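Grollcombe working group, handheld demonstrations
Minutes of the January meeting, 2:15 start
In the chair: Estela Troncoso
Notes: Sebastián Urrutia
Also present: Durán, Perkus. Gitlow joined by phone for the results item.

Minutes of the last meeting were accepted with one correction from Perkus. He had asked for the packet demonstrations to be counted separately from the box demonstrations, and the minutes had him agreeing to pool them. He did not agree to pool them and would like that on record.

The chair reminded everyone that the question for this meeting was narrow: does the headline result on the packet task hold up well enough to send out in the draft.

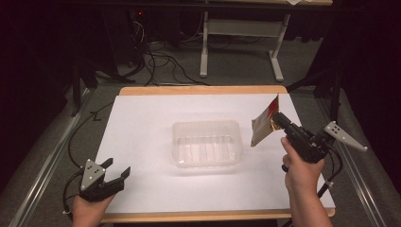 Item 1. Task and method

Urrutia went over the procedure for Gitlow, who missed the last two meetings. A person holds a gripper in each hand and places a foil packet in a clear plastic container on the white board. The marker plates on the grippers give their position, and a policy is trained on the recordings with no robot arm involved until testing. The set now stands at 147 demonstrations.

Durán asked who made them. Urrutia said he made all but 24, and those were Perkus's. Durán said in that case we have a very good model of how Sebastián puts things in a tray, and he would want to see more hands before the word "general" goes anywhere near the abstract. Urrutia said the word was in the abstract already. The chair asked him to take it out.

Perkus raised the left hand. In the packet task it does very little, and he wondered why we record both sides and then claim a two-handed method. Urrutia's answer was that the box task uses both. Troncoso said that was a reason to claim it for the box task.

Durán also questioned the views from the gripper cameras. With the fingers open, a good part of what the camera gets is fingers and white board, and the container may only be in a corner. He suspects the policy has learned the board. He proposed a test with the same packet and container on a different surface. Urrutia thought it would pass. Durán said then it would cost us one afternoon to find out. 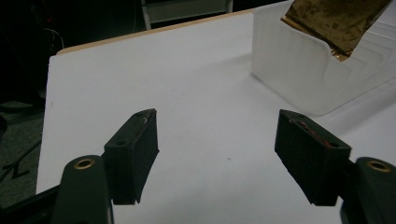
Item 2. Results

Urrutia reported 15 trials on the arm, with 2 failures. Gitlow asked what counted as a success. It was a packet ending up inside the container, however it got there. Gitlow asked if that included packets dropped from height. It did. She said she would not sign off on a number with that definition under it, and Troncoso agreed with her.

There was a long discussion of grasp quality. Foil folds differently every time it is picked up, and a pinch on the thin sealed edge is a different problem from a pinch on the full part of the bag. The demonstrations mix the two without any label. 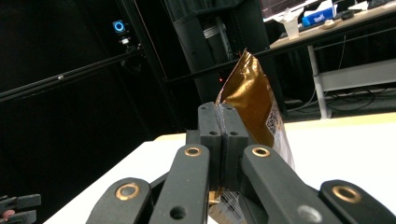 Urrutia argued that leaving grasps unlabeled is the whole point of the method, and that sorting them by hand would bring back the work we set out to avoid. Perkus said he had no objection to skipping the labels in training, but the test results should still be split by grasp, or we can't say which kind the policy handles. He also noted that both failures came late in the session, after the lights had been turned down, and the write-up does not mention lighting at all.

Gitlow asked about a baseline. There is none, apart from a replay of one recorded demonstration, which was tried informally and not scored. Durán said replay might do quite well if the container is always put back in the same place. Urrutia said it is moved between trials. Asked how far, he did not have a figure.

Agreed: the result does not go in the draft in its present form. Urrutia did not support this but will not hold things up.

Item 3. Actions

Urrutia - rewrite the success definition so drops are scored separately, remove "general" from the abstract, write down container positions for every trial.
Perkus - go back through the test video and split the trials by grasp.
Durán - change of surface test, container and packet unchanged.
Gitlow - score the replay baseline with Urrutia out of the room.

Item 4. Other business

Perkus asked again for the storage drive to be replaced. Carried over.

Closed at 4:10.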